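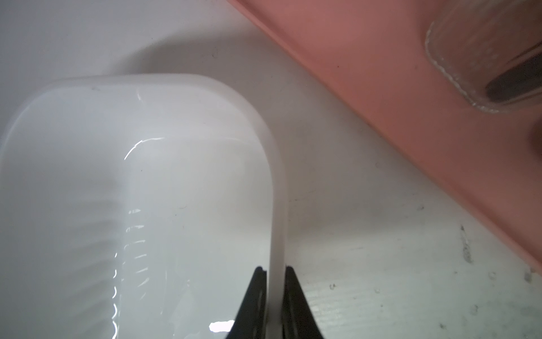 # Kuster white trays and tubs

We get through a lot of containers at Kaltorgate, and the Kuster range is the one we keep going back to! Plain white plastic, rounded corners, nothing to catch a sleeve on. The tub is slightly see-through with a good glossy finish, and it has faint ribs running along the inside wall – you feel them with a fingertip when you wipe it out. The rim is thick enough to get a proper hold of, and I love that, having owned plenty of tubs with edges like paper.

## What people put in them

Makeup, mostly. Lipsticks and lip glosses are a pain to store because every one is a different length and half of them roll. A low tray lets you lay them all flat and see the colors at once, silver caps next to black and gold, the gradient ones wherever you like. Hair clips go in the tub, and so do cotton pads, sample sachets and that one eyeliner you keep meaning to sharpen.

They also end up in kitchens. We hear from people who bought a tray for the dresser and then went back for a second one for the odd forks and teaspoons that don't match the main set (ours has a pink-handled fork that never found its drawer).

## The tray

The rectangular tray has a shallow raised rim, so a lip gloss stays put when you slide the whole thing to the back of the table. It's white like the tub and looks good sitting against a busy wallpaper.

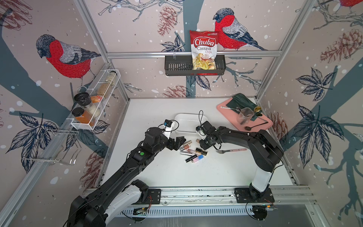 One Ellside customer wrote in that she'd swapped a deep makeup bag for the tray and found 3 lipsticks she thought she had lost, all nearly the same shade of red. She did ask for a version with dividers. Kuster doesn't make one yet, but the small Vostik inserts drop in nicely, and you can move them as your collection grows.

## Sizes and ordering

- Tray, white, item 301
- Tub, white, item 195
- Set of 2, one tray and one tub, packed together

Wash by hand with warm water and a little dish soap. Go easy with scouring pads – the shine scratches, and lipstick comes off fine with a soft cloth anyway. Old marks from waterproof liner may need a second go.

The next delivery reaches the Ellside store in November, and sets can be put aside at the counter until then.

Page updated 23 October 2019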